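Returning Small Hand Tools to a Clear Box: Bench Layout and Order of Work
Student project report, Lemholm workshop module
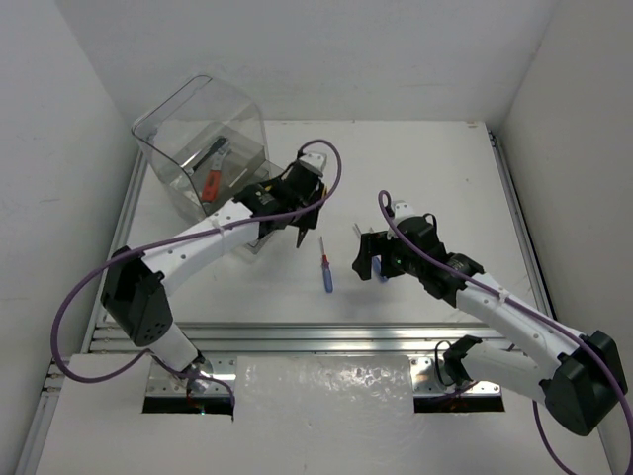
1. Background

The Lemholm teaching workshop keeps its small hand tools in shared drawers. By October most drawers hold a mixture of screwdrivers, cutters and loose bits, and a good part of each session goes on looking for things. The project set out to test whether a clear box on the bench, used for tools between tasks, gives a tidier surface at the end of a session than the drawers do.

Only the bench and the box are dealt with in this report. Labelling of the drawers was covered by the Bitutach group and is not repeated.

2. Bench and materials

The work surface is a white tabletop with white walls on three sides. A plain light surface was wanted so that small items would show up at the end of a session. The walls also stop round handles from rolling off the back and sides.

The box is transparent and close to a cube in shape. It stands towards the back of the table on the left. Position was not varied during the main trials. An earlier layout with the box in the middle was dropped after the first session, as it took up the area needed for the work itself.

Two kinds of tool were used in the trials:

Small screwdriver, blue handle with a red collar, thin metal shaft.
Cutting tool, red handle.

The handle colours were kept different so that results could be noted quickly. Both tools came from the Tannous starter set issued to the class.

3. Method

Each trial began with the tools out on the table. The cutting tool was put away first and the screwdriver second. The order was fixed for safety: a blade left on an open surface is the greater risk, and it should not be reached over while other items are collected.

A trial was counted as complete when both tools were inside the box and the table in front of it was clear. Tools could rest at any angle. Upright storage was considered, but it needs an insert, and none was available in a suitable size.

Trials were run in sets of 15. The time limit for one trial was 300 seconds, after which it was stopped and entered as incomplete. Times were written on the Bistex record sheet with a short remark where needed.

4. Observations

The cutting tool gave little trouble. Its handle is thick enough to hold firmly, and the usual resting position was diagonal.

The screwdriver was slower. The shaft is thin and lies close to the table, so it is better lifted by the handle. When it lay with the shaft pointing to the back wall, the handle was nearest the front and could be picked up directly. When it lay sideways it normally had to be turned first. In two trials it was dropped on the rim of the box and fell outside.

Reflections on the box were a minor difficulty. Under the overhead lights the near wall can be hard to judge, and seven remarks on the sheets mention the edge being touched on the way in. Strips of coloured tape along the rim were suggested but not tried.

5. Discussion

The clear walls allow the contents to be checked without opening or moving anything. With an opaque tub of the same size, used for comparison, the person checking had to lean over the bench and look in. The difference is small for a pair of tools and would probably matter more with a fuller box.

The fixed order was easy to follow. It should be written on the bench card, as new users tended to take whichever tool was closer.

No trials were made with more than two tools, so the report cannot say when the box becomes too crowded to use safely. Exposed blades would need a separate holder in any larger version.

6. Further work

Repeat the sets with tape on the rim.
Try a lower box with the same floor area.
Record the starting angle of the screwdriver for every trial. It was left off the first sheets.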